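Stop Selling Us Kits With 156 Papers

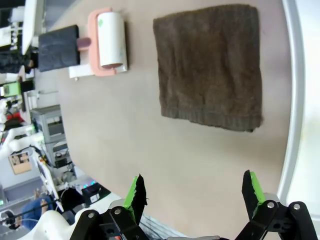
Closstead, Feb 21, 2025

I bought the big Akande winter kit last June, when it was marked down to almost nothing. It came with 156 papers and more stickers than I cared to look through. I have used nine of the papers. The rest sit in a folder on my computer with the other kits I have barely opened.

Digital scrapbooking shops seem to think bigger is better. I don't agree. A large kit is mostly filler: the same plaid in 12 colors, the same button with a different shadow. You pay for it, you wait for the download, and then you scroll past it every time you need a plain cream background.

The kits I go back to are small. Hallovlow put out one with roughly 20 pieces and a decent alphabet, and I have made 3 albums from it. Everything matches because the designer had to choose.

I know the argument on the other side. People like a bargain, and a big number looks good on a sale page. Arura's forum has long threads from members who want more for their money, and some of them do use it all. Fine. Sell them the bundle. But offer the core set alone, at a fair price, and let the rest of us buy that.

I would pay more for less. I doubt I am the only one.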